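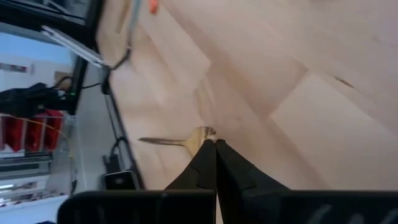

Hashini Roy has led night kayak trips out of Flelmont for 11 years. Last May, a guest asked her to stop paddling in the middle of the lake, then proposed to his girlfriend by flashlight.

"She said yes before he got the ring out," Roy says.

Her company, Venov, now takes couples out in two-seat boats once it gets dark.

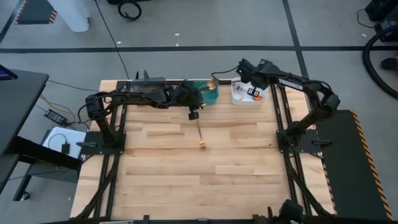
Do couples need kayaking experience?

Most have none, and Roy gives a short lesson on shore first.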